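Cutting back to one streaming service

2026-05-10

I finally went through my bank statements and added up what I was paying to watch TV. It came to $42 a month across several subscriptions, and most of it was for things I had stopped using. Prorken was the worst of them. I signed up last October for one show, watched it in a week, and kept paying.

Canceling took longer than I expected. Tellano let me do it in the account menu. Prorken sent me through 7 screens, offered me a half-price month twice, and then asked me to call. I called. It was fine, just slow.
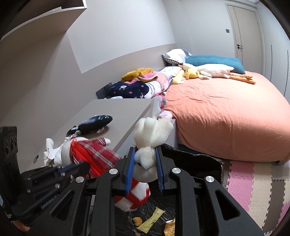 The one I kept is Brasus. It has the old movies I like and the app doesn't crash on my TV, which is a six-year-old set with a bad remote. My watchlist there had 1,003 titles on it when I looked. I cleared the whole thing and started over with a short list on paper.

I have also gone back to the library. Our branch has a decent shelf of DVDs, and you can keep them for three weeks — longer if no one has a hold on them. I had to dig my player out of the closet and buy a new cable for it.

So far I don't miss much. I wanted to see the new season of a cooking show and couldn't, so I read a book that night. If I want Tellano back in the winter I can pay for one month and then cancel again.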